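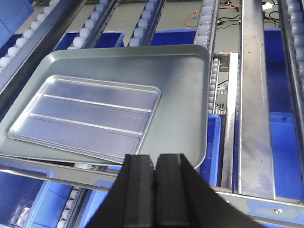
Care of Training Clothing and Equipment at Home

Guidance for members and parents, Tudora Martial Arts Association

The Association lends and sells a good deal of training equipment each year, and much of what is returned early has suffered from poor storage and not from hard use. Members are asked to read the following notes before the start of term. They apply to all classes, junior and senior.

Uniforms

Remove the uniform from the bag as soon as you reach home. If it cannot be washed the same evening, hang it over a door or a rail where air can pass through it.

Wash cotton jackets and trousers at 30 degrees, inside out, with the ties knotted loosely together. Do not use bleach. It weakens the stitching at the collar and turns the cloth yellow after a few washes. A cup of white vinegar in an overnight soak will deal with most stale smells. Rinse the vinegar out fully before adding detergent.

New cotton uniforms shrink. A jacket with a sleeve of 84 centimetres may lose 5 centimetres over its first washes, and parents should allow for this when ordering. Tumble drying is not advised.

Blood should be rinsed out in cold water at once. Hot water will set the stain.

Belts

Coloured belts should be washed separately, by hand, in cool water, as the dye may run. Dry them flat. Instructors take no view on the old custom of leaving a belt unwashed, but a belt that can be smelled from the second row must be cleaned.

Gloves and shin guards

Wipe the inside and outside with a cloth wrung out in mild soapy water, then with a clean damp cloth. Open the straps fully and push crumpled newspaper into each glove, changing it after an hour. Never dry gloves on a radiator or in an oven - the padding hardens and the outer layer cracks.

Leather gloves of the Keskinen pattern need a thin coat of leather balm twice a year, in March and again before the winter courses. Synthetic gloves need none.

Hand wraps go in the machine inside a net bag. Roll them while slightly damp and they will lie flat. 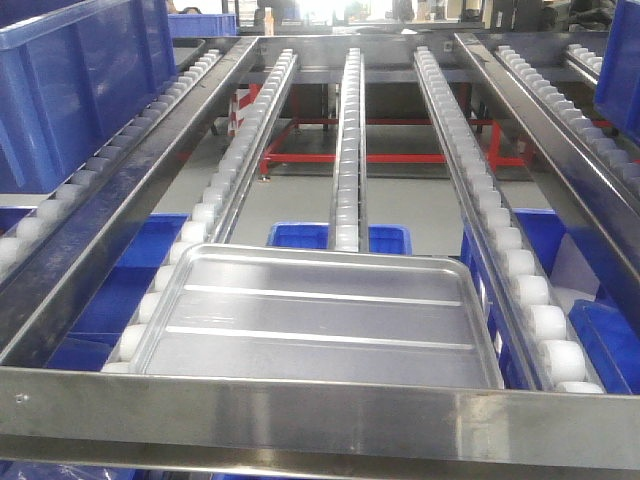

Roller tracks set within a steel frame.

Focus mitts and kick shields

Check the seams monthly. A split shorter than 11 millimetres can be closed at home with waxed thread and a curved needle. Longer splits should be shown to the equipment office before the item is used again.

Stand kick shields on their edge. Shields left in a pile lose their shape, and those at the bottom cannot be restored.

Wooden training weapons

Wipe staffs and practice swords with a dry cloth after each session. Where the grain feels rough, rub lightly with fine sandpaper along its length, remove the dust and apply a little linseed oil. Leave for a day and wipe off the excess. Oily rags must be laid out flat in the open air to dry before disposal, as they can catch fire if left bunched up.

Any weapon with a crack, however small, must be withdrawn from partner work. Tape is not an acceptable repair.

Mats used at home

Interlocking mats may be lifted and washed on both sides. Let them dry completely before fitting them together again - damp trapped beneath a mat will mark a wooden floor. Do not store mats in direct sunlight.

Returning borrowed items

Borrowed equipment should be returned clean, dry and labelled with the member's name to the Zikov Hall office. The replacement charge for a lost pair of mitts is £38.

Enquiries about repairs should be addressed to Hedvika Procházka, Equipment Officer.

Last reviewed October 2020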